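The Grip That Went Soft
A toy trowel, two rubbery-minded fingers and one very sneaky fault

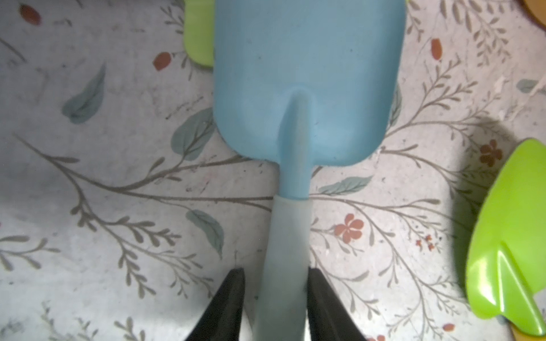 Robotics & Automation Desk

The trouble started with a click. Akash Gautam was at his desk with his back to the arm when he heard plastic hit the table, and by the time he turned around the run had already logged itself as a success. The gripper was shut tight on nothing at all.

I love a fault like this one! The arm at Jorkari, a small lab that teaches robots to tidy up after children, had been picking up toy garden tools for weeks. The blue trowel was the easy one. Its handle sits nicely between the two black fingers, and the lime-green toys around it are there mainly to get in the way. Then in June the trowel began to slip, always a moment after the lift, and always with the software reporting a perfect hold.

Gautam's first guess was the vision system. The tabletop has a busy print of leaves and stems, and there are teal leaves right beside the pale blue blade, so he spent two days feeding the camera's pictures back through the detector. It found the trowel every time. He moved on to the fingers, cleaned them, and got a beautiful string of good grasps that lasted until lunch.

The answer was in the force log. Grimeck, the control program, asks the gripper for a reading when the fingers close and treats that as proof of a hold. On run 3148 the reading came back fine, then sagged within 50 milliseconds as the motor warmed and its driver quietly cut the current. Grimeck never asked again – it had its answer and it was off to the bin.

What makes this a safety matter is the speed of the next move. A trowel that works loose in mid-swing gets thrown, and the lab plans to try heavier things than toys. Gautam stopped all runs that afternoon.

The fix is lovely and small. Grimeck now checks the grip all the way through the lift, and if the force drops it slows down, lowers the arm and waits. A fan from Brakon keeps the driver cooler. Gautam has also turned the log alarm up loud enough to hear from the hallway, and he is still arguing with the people next door over that.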